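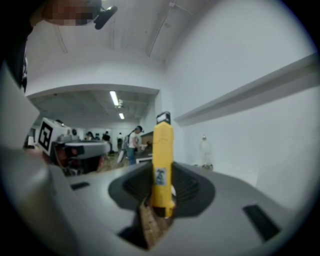
A hand-held gripper at the Hevport site, with the adjoining room beyond.

Saraddale has completed its internal review of the dropped-blade incident at its Hevport site and has changed the way sharp tools are handled during demonstration work. Gráinne Hennessy, who led the review, discussed its findings in an interview on Sunday, November 2, 2025.

The incident took place in February, during a task in which an operator used two hand-held grippers to pick up a box cutter, carry it across a table and set it down. The cutter came out of the grip while the operator's arm was extended. It struck the edge of the table and landed on the floor, close to the operator's foot. No one was injured.

"The blade was out when it fell," Hennessy said. "We recorded it as a near miss, and I would have been unhappy with any lighter classification. The operator did the right thing by stepping back and leaving it where it was."

The task was halted the same day. Inspection of the gripper found that one of its finger pads had begun to separate from the finger. According to Hennessy, the adhesive had failed at the tip and the pad could slide sideways under load – a movement too small to notice when the gripper was closed on a box or a cup.

"With a wide, soft object you would never find it," she said. "A narrow handle held near the tip is a different matter. The pad moved, the handle turned, and after that there was very little holding it."

The review team then went back through the recordings made with the same pair of grippers. Of 1282 recordings, 12 showed a held object rotating in a way that the operator had not intended. Each had been marked at the time as an operator error and repeated.

Hennessy described this as the most serious finding. "We had the warning in our own files. People saw a bad take, did it again and moved on. The form gave them one box to tick, and that box said the operator had made a mistake."

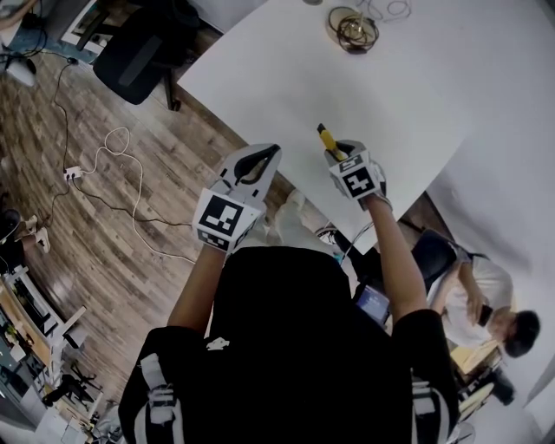

Asked whether box cutters should be part of the work at all, Hennessy said that the question had been put to the review and discussed at length. Robots trained on these demonstrations are expected to open and sort packages, and the site's managers took the view that the tool could not be left out. She supported that decision, with conditions.

Blades are now retracted and locked before a cutter reaches the table, and any recording that requires an open blade needs separate approval. Pads are checked by hand at the start of each session, with a sideways push on every finger. Seated staff and visitors are asked to keep back from the table while a sharp tool is in use, and cables on the floor must be moved out of the operator's path.

"The cables had nothing to do with the drop," Hennessy said. "But the operator's first instinct was to step back, and I did not like what there was to step back onto."

Ó Ceallaigh, the workshop that fits the pads, has changed its adhesive and now roughens the finger surface before bonding. Stellberg, which was asked to test the new pads independently, put one set through 194 loading cycles without separation. Hennessy called the result encouraging but said the number was too low to set a replacement interval, and further testing has been ordered.

The session form has also been revised. Operators can now report a suspected equipment fault without ending the session, and two such reports against the same gripper will take it out of use until it has been inspected.

Hennessy said that the number of reports had risen since the change and that she expected it to stay high through the winter. "Most of them will be nothing," she said. "I have asked the supervisors to thank people for those as well."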